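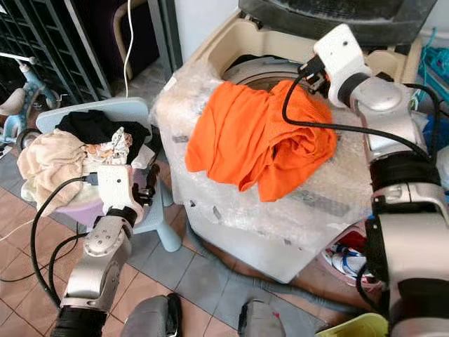

Laundry Arm Tips, Part 2: Cables, Grip and Where to Put the Basket

I've been teaching my two-armed build (the Greco, named after the cat) to load a top-loader since June, and my inbox is full of the same few questions, so let's get into it!

Cables first. Leave a generous loop at every joint, more than you think looks tidy. I zip-tied mine down tight the first time and popped a connector on the wrist the minute the arm reached up. Now I let them droop and tape only near the base. Check them before each run — a cable on the floor loves to sneak under a foot.

Next, get the clothes up off the floor. A basin on a low stool works great for me, and it saves the arm from bending down to an angle where the motors whine. Mine likes the pile at 19 inches or so. Measure yours with the arm relaxed and go from there.

Keep the grip gentle. I run mine at 54 percent, which holds a towel fine and doesn't chew up the thin stuff. Socks are still a pain (pair them in a mesh bag and let it grab the bag). Yareli Figueroa wrote in to say she sticks shelf liner on her fingertips, and I tried it, and wow, what a difference on slippery shirts.

Start with one bright cloth. A strong color is so much easier for the software to find than a heap of dark T-shirts, and you can see from across the room whether it's hanging on the edge or really in the drum.

Lid open, machine off, for all practice. I unplug mine. Wet loads can wait until you trust the thing, and please keep water away from the shoulder motors!

Next up is the folding table, if the Plekon brackets ever get here.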